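Baskets and no system: Ghizlane Kabbaj on sorting

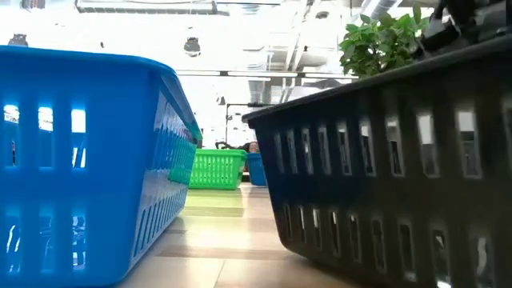

Ghizlane Kabbaj runs the Tadari laundry room, and she has heard every pitch for a tidier one. I arrived with my own, having read that color coding saves a household 90 minutes a month. "Saves it from what?" she asked. Her method is plastic baskets on a wooden surface, a big blue one, a dark one nearly as large and a small green one, all with slotted sides. Blue takes sheets and towels. Dark takes whatever might bleed. Green is for things she hasn't decided about, and she admits it fills first.

Surely people ignore the colors? "Of course they do. I find socks in all of them." She once tried the Dorura labels, a pack of 300, and peeled the last one off in April. "They stuck to everything — except the baskets."

I remained doubtful that slots make any difference to a damp towel. Kabbaj doesn't claim much. "A little air gets in. If you leave it in there till morning it will still smell." Would she buy the lidded kind from Billov? She asked the price, and I told her 67 dollars each. She went back to folding.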